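Speaker notes – sorting and storing game chips
Talk for the Stostport board game evening, Wednesday, after the break

Slide 1. Welcome
Say thank you to the Tiver club for the room. Remind people that the questions come at the end. Speak slowly!

Slide 2. Why I talk about chips
In our club we play Drollance, and for this we need numbered chips. For years we kept them all in one cloth bag. Before every game we spent 40 minutes on sorting, and two players always argued about which chips were missing. I want to show how we do it now.
(Pause. Ask who keeps the chips in a bag. Wait for hands.)

Slide 3. The tray
We changed to clear plastic trays with curved slots, where the chips stand on their edge. A chip that stands is easier to take than a chip that lies in a pile. Also you see the color from the side, and an empty slot tells you at once that something must still come. 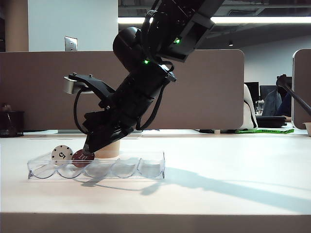 Slide 4. Order of filling
I begin always from the left. The first chip decides the rest of the tray, so choose it with care. After this I put the next chip in the next slot and I let it go only when it sits well at the bottom. If it leans, I lift it a little and put it again. Please do not push from above, the printed numbers get scratches.
White chips with a 5 are the ones we use most, so they get a place where the hand comes first. Dark red ones go beside them – the difference is easy to see also in the evening, under the lamps.

Slide 5. The table
A white table is good for this work. On a dark table we lost four chips in one season, all of them dark. Keep the cups for drinks on another table.

Slide 6. Packing away
Close the box only when the trays lie flat. My friends in the Agbeko club put a strip of felt between the trays, and we have copied it. It costs very little, and there is no noise in the car.

Slide 7. Questions
If there are no questions, tell the story of the bag that opened on the stairs. More than 2 minutes is too long for it.
Trays go around the room after this – ask to get them back!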